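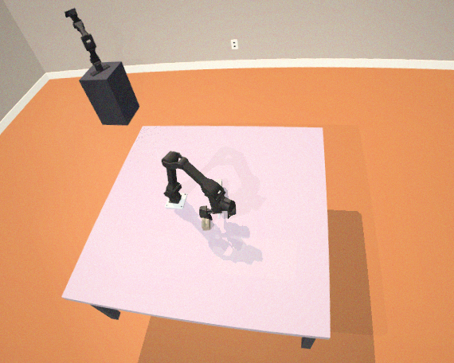
How should gripper force be set when the block slips in simulation but holds on the bench? Match the friction values first, then lower the grip force until the block just slips in both, and work up from there.

Home Lists Archive Thread index Previous Next

Search this list

From: Anel Mtshali
Subject: Re: contact settings for two-arm cell

On the earlier post:

> I have the Prastton model loaded with the base plate left of the
> table center. Joint limits are fine. The fingers close on the block
> and it creeps out during the lift. Raising the force makes it
> jitter. Has anyone at Kandinlow got usable numbers?

We had the same creep in the shared shop at Kandinlow in March. Two causes, both in the model file.

First, block mass. The default density gave 400 grams. The real block weighs 54. I replaced the density entry with a measured mass and let the tool recompute inertia.

Second, the solver step. At the default step the contact drops out for a few cycles every time the wrist changes direction. Cutting the step to a quarter fixed most of it – the run is slower, but still usable on the old shop machine.

Remaining error at the fingertip is nearly 17 mm at full forearm reach, and I put that down to the elbow offset. The De Bruijn bracket drawing measures from the face of the housing, and the model measures from the joint axis. Check yours before tuning anything else.

The pedestal arm can stay parked for these tests. Keep its collision geometry on, though. I turned mine off once and planned a path straight through it.

My edited file is in the Trurkalville folder, revision 1925. Wrist mass is still a guess. If you weigh yours, please post the figure.

Anel

Previous Next Thread index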